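Kamingate changes sorting rules for foil trays and food paper

Kamingate will collect aluminum foil food trays separately from soiled paper starting in August, under a revised sorting schedule issued by Fesine, the contractor that handles household and office waste in the district.

The change applies to 2185 households and to all offices and canteens served by the Moreck transfer station. Until now, foil trays and paper napkins, bags and wrappers from the same meal could go into one mixed bag. Under the revised schedule, foil goes with metals. Paper goes with fiber if it is clean and with residual waste if it carries grease or food.

Fesine said the mixed bags had become difficult to process. Crumpled paper tends to lodge inside shallow trays, and when the load is compacted the two are pressed together. The resulting pieces are too light for the metals line and are rejected by the fiber line. In a sampling run at Moreck, 200 bags were opened and sorted by hand on tables. Of these, 109 contained at least one foil tray with paper pressed into it.

Residents are asked to empty each tray, scrape off food residue and leave the tray open. Trays should not be folded around other waste. A quick rinse is enough, and dishwasher cleaning is not required. Paper should be kept out of the tray at every stage, including on the kitchen counter before it is carried to the bin.

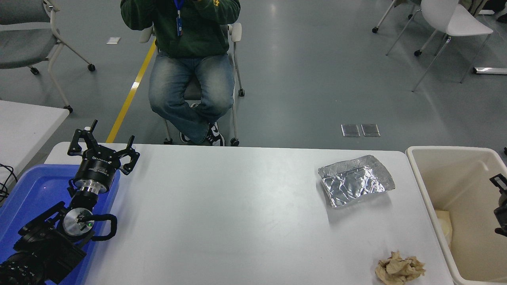 A foil tray and a crumpled piece of beige paper on a white table, with a large off-white plastic bin alongside.

Lids are treated according to material. Cardboard lids with a foil lining count as residual waste, and plain cardboard lids go with fiber. Clear plastic lids remain in the plastics bag, as before.

The collection interval for metals will be 8 weeks for households. Offices and canteens may request a shorter interval from Fesine in writing. No new bins will be issued to households, and existing bins may be used provided the contents are not mixed. Canteens that currently use open bins without inner bags may continue to do so for metals, but must line the bin used for residual waste.

The neighboring district of Odoi, which sends its waste to the same station, will stay on the mixed-bag schedule for the time being. Loads from the two districts will be weighed and tipped in separate bays. Odoi is expected to review its own rules after the first two metals collections in Kamingate have been processed.

Bags that do not meet the revised rules will be tagged and left at the curb during the first collection. From the second collection on, they will be taken as residual waste and charged at the residual rate. A printed sorting sheet will be delivered with the next service bill, and copies can be picked up at the Moreck station office from 8 a.m.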